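Maltunport Dive Center Opens Its New Training Pool in Time for the Spring Season

If you've driven down to the harbor in Maltunport lately, you may have noticed that the big blue doors on the old net store are open again, and that there's a good deal of coming and going with tanks and wet towels. The Cotadum Dive Center has moved in, after a winter of plumbing and tiling that went on rather longer than anyone there had hoped, and its new indoor training pool took its first beginners in March.

The pool isn't large, but it goes down to 33 feet at the deep end, and it's kept warm enough that you can spend a whole session learning to clear your mask without your teeth chattering. Until now, anybody in town who wanted to learn to dive had to do their first lessons in the bay, on the shallow side of the breakwater, and a fair number of people (this writer included, years ago!) went in once, came out blue, and took up something drier.

Oluf Thygesen, who runs the center and still teaches most of the evening classes himself, is delighted with the change. "I love the bay, I've been diving it half my life, but it's a hard place to be a beginner," he told us over coffee at the front desk, where the phone rang more or less the whole time. "In the pool you can see your instructor, you can hear yourself think, and if you want to stop and sit on the steps for a while, you just stop and sit on the steps."

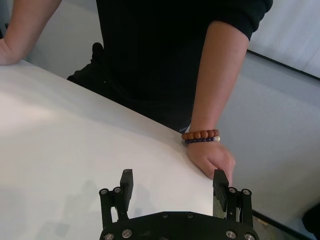
The beginner course runs over four evenings in the pool, with a classroom hour before each one, and finishes with two morning dives off the breakwater once the water has warmed up a little. Classes are kept to five students, and the $96 fee for the pool part covers the loan of a mask, fins, regulator and tank. You're welcome to bring your own mask if you have one you like, and Thygesen says plenty of people do, as a mask that fits your face is worth holding on to.

There's a small shop at the front of the building as well, with wetsuits, gloves, snorkels and the usual bits and pieces, and a rental counter for certified divers who'd like to head straight out. The air fills that used to be done at the Hashemi boatyard have moved over to the center too, so if you've been leaving your tanks with the yard, you'll want to carry them a little farther along the quay from now on. Fills are done while you wait before noon, and by the next morning if you drop off later in the day.

Parents have been asking about younger swimmers, and the answer is yes, children can join from age ten, so long as they're comfortable in deep water and a grown-up stays in the building. A snorkeling club for families is planned for the summer, with boat trips out to Filtus Rock when the weather allows.

Evening classes start at 6:30. Places on the next two courses are already taken, but the desk keeps a waiting list and will call if something opens up.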